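Werkstatt > Prüflisten > Greifervergleich > Türaufgabe Simulation

Prüfliste Greifer- und Kameravergleich, Türaufgabe (Simulation)
Stand: 18. September 2024
Geprüft von: Maricica Văduva, Gegenprüfung Gert Rampersad
Prüflinge: Zweibackengreifer Kozłowski, Dreifinger Clernex, Handgelenkkamera in beiden Varianten

Bewertung: i. O. / bedingt / n. i. O. Wer "passt schon" einträgt, prüft noch einmal.

1. Vor dem Start

1.1 Softwarestand auf beiden Rechnern gleich: i. O.
Kommentar: Im zweiten Anlauf. Rechner zwei lief noch auf dem Stand vom Juli und war damit sehr zufrieden.

1.2 Not-Halt im Simulator belegt und getestet: i. O.
Kommentar Rampersad: Ja, auch in der Simulation. Wer sich das Drücken hier abgewöhnt, gewöhnt es sich drüben in der Halle nicht wieder an.

1.3 Kraftgrenze Greifer eingetragen: bedingt
Kommentar: Kozłowski korrekt. Beim Clernex stand im Feld eine 500 ohne Einheit. Ovidiu Cozma sagt, das seien Newton. Die Einheit steht jetzt dabei, der Wert ist trotzdem zu hoch und muss vor dem nächsten Lauf herunter.

1.4 Arbeitsraum begrenzt, Armgeschwindigkeit reduziert: i. O.

2. Kamera und Blickfeld

2.1 Türgriff in der Startstellung erkennbar: i. O.

2.2 Übergang Wand/Boden im Bild: i. O.

2.3 Bild gerade ausgerichtet: n. i. O.
Kommentar Văduva: Der Kamerahalter ist im Modell verdreht eingetragen. Die Regelung rechnet das heraus, der Mensch vor dem Monitor legt den Kopf schief. Wondimu Teshome hält das für eine Frage der Gewöhnung und darf den Eintrag deshalb selbst korrigieren.

2.4 Spiegelungen und Schatten auf dem Boden bewertet: bedingt
Kommentar: Bodenmaterial ist für beide Greifer gleich zu halten. Glanz bitte nicht nach Geschmack nachregeln.

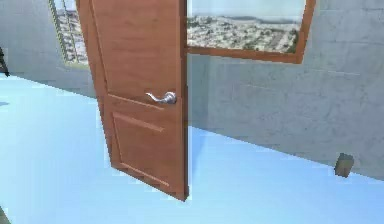
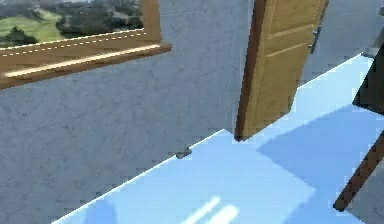

Zwei Ansichten aus dem Türraum, beide mit Tür, Griff und Fenster.

2.5 Fensterhintergrund im Protokoll vermerkt: n. i. O.
Kommentar: Es wurde zwischen Stadt und Landschaft gewechselt, ohne es einzutragen. Für die Erkennung ist das ein anderer Versuch, für die Stimmung im Büro vermutlich auch. Ab sofort Pflichtfeld.

3. Greifer

3.1 Anfahrt an den Hebel ohne Kontakt mit dem Türblatt
Kozłowski: i. O.
Clernex: bedingt
Kommentar: Der dritte Finger des Clernex sucht Gesellschaft und findet das Türblatt. Anfahrwinkel ändern, danach erneut prüfen.

3.2 Hebel drücken und halten
Kozłowski: bedingt, rutscht bei flachem Winkel ab.
Clernex: i. O.
Kommentar Rathore: Der Clernex hält. Er hält auch dann noch, wenn er loslassen soll, siehe 3.3.

3.3 Loslassen auf Befehl
Kozłowski: i. O.
Clernex: n. i. O.
Kommentar: In 4 von 206 Läufen blieb der Greifer nach dem Öffnungsbefehl geschlossen und der Arm zog die Tür hinter sich her. Gaurav Rathore vermutet die Reihenfolge der Befehle im Regler. Bis das geklärt ist, keine Übertragung auf den echten Arm in Jurnstead.

3.4 Kollisionskörper von Tür und Wand vollständig: bedingt
Kommentar: Tür und Wand ja. Bei den Kleinteilen an der Wand fehlt die Angabe, ob sie fest oder beweglich gerechnet werden. Bitte nachtragen, der Arm fragt nicht vorher.

4. Nach dem Lauf

4.1 Protokoll vollständig abgelegt: bedingt
Kommentar: 2.134 Dateien im Ordner "neu". Daneben liegt ein Ordner "neu2", der leer ist und offenbar Hoffnung ausdrückt. Umbenennen nach Schema Pastamthorpe, Cozma.

4.2 Arm in Ruhestellung gefahren: i. O.

4.3 Simulator beendet, nicht nur das Fenster minimiert: n. i. O.
Kommentar Rampersad: Der Lüfter war bis auf den Flur zu hören.

Offene Punkte
- 1.3 Kraftgrenze Clernex senken (Cozma)
- 2.3 Kamerahalter korrigieren (Teshome)
- 2.5 Pflichtfeld Hintergrund anlegen (Văduva)
- 3.3 Befehlsreihenfolge prüfen, Läufe wiederholen (Rathore)
- 3.4 Kleinteile nachtragen (Teshome)

Freigabe für den Vergleich in der Simulation: erteilt, mit Auflagen.
Freigabe für den echten Arm: nein. Auch nicht "nur kurz".

Zuletzt bearbeitet
Prüfliste Schubladenaufgabe
Reglertausch Jurnstead, Restpunkte
Kabelführung Handgelenkkamera
Namensschema Pastamthorpe für Laufdaten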